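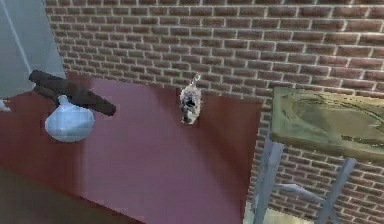 **2021-07-26, Queiroz workshop.** The Pramum tabletop arm has moved from bench wiring to simulated pick tests, according to the build log kept by Slavica Dervishi and Alcides Quintana. The arm is a five-joint design made mostly from printed parts and aluminum tube. It has been under construction on the shared bench at Queiroz since June.

The simulator is Zovgate, a small physics and rendering package maintained by workshop member Sihan Fang. It runs on the desktop computer next to the laser cutter and uses the same motion code that will later be loaded on the arm's controller. Commands go to a simulated set of joints, and a rendered camera view is passed back to the object finder in place of the real camera feed.

The current test set has 61 scenes. Most are built from a handful of room parts and loose objects, with the objects moved, turned or swapped between runs. One of the brick-wall rooms has a dusty-rose tabletop, a light blue vase with a dark brown bar at the top of it, and an olive-green stool off to the right. Dervishi said the group uses this room to check whether the object finder can separate a long thin part from a round one when the two overlap in the view.

"The bar and the vase come back as one object too often," she said. "The grasp point then lands between them and the planner gives up."

The log lists 3267 grasp attempts as of the latest entry. An attempt counts as a pass if the simulated fingers close on the target, lift it clear of the surface and hold it for two seconds. The pass rate by object type has not been posted. Quintana said the numbers will go up after a fault in the contact settings is fixed, as some of the early attempts were scored with friction set too high and will have to be run again.

A second known problem is with the bricks. The wall texture repeats evenly, and the feature matcher sometimes pairs a mortar joint with the same joint one course up. The result is a camera position error that shows up as a small vertical jump in the estimated tabletop height. Fang has added an option to mask out walls before matching. It is off by default, and the log asks anyone who turns it on to write that down with the run number.

Irregular objects are a further source of missed grasps. The finder was set up on plain shapes with clean outlines, and the mottled grey-and-white object in the brick-wall room gives it a weak edge at best. Quintana is testing a lower edge threshold, with the drawback that shading on the tabletop then produces false outlines. A version that uses depth first and color second is in a separate branch and has not been merged.

On the hardware side, Welington Sales has finished the base and shoulder. The shoulder uses a belt reduction in place of the printed gears in the first design, which wore quickly at the tooth roots. Backlash at the elbow is still above the target. Sales has ordered a different bearing and plans to reprint the housing with thicker walls. The wrist is assembled but not wired.

The gripper is a two-finger parallel type driven by one servo. Opening width is about 18 centimeters, more than any object in the test set needs. Ronaldo Barbosa, who designed it, said the extra travel was left in so that the fingers can approach a wide object without a precise center estimate. The finger pads are cut from silicone sheet and held with two screws each, so they can be changed without taking the hand apart.

Power comes from a single 24-volt supply with a separate regulator for the servo. An emergency stop cuts the motor side only, and the controller stays up so that the last joint positions are saved. The group tested the stop on the base and shoulder with the arm unloaded. It will be tested again after the elbow and wrist are connected, before any run with the camera in the loop.

Parts for the build were paid for by the members working on it, with the motor drivers supplied by Zillel, a local surplus dealer, at a reduced price. The drivers are used units. Two were returned with faulty current sensing and have been replaced.

The files are on the workshop server under the project name. The folder holds the CAD parts, the wiring diagram, the controller code and the Zovgate scenes, including object meshes and textures. Scene files from before the friction fix are kept in their own directory and should not be used for scoring. Members who want to add a scene are asked to start from one of the existing rooms, keep the tabletop height unchanged and set a target object in the header, or the scoring script will skip it.

The next item on the list is a repeat of the overlap scenes with the depth-first finder. Bench time for the elbow rebuild is booked under Sales's name, and the arm will stay bolted to the bench until that work is finished.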